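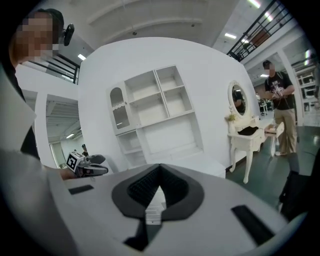
Leaning in at Wundedwood.

Parking, again

The lot behind Levchenko Hall closes in June for resurfacing, a project first promised when gas was cheap and the potholes were merely decorative. The work should take 3 weeks. Plan accordingly, and then plan a little more.

During the closure, Wundedwood has the use of 100 spaces at the Prisolport garage, which would be splendid if there weren't more than 700 of us. Ivan Harasym is taking names for carpools and has asked that people stop listing themselves as both driver and passenger. Chih-ming Yu has the bike rack keys and will part with one if you ask before lunch.

Permits already paid for will be honored at the garage. The potholes will not be relocated.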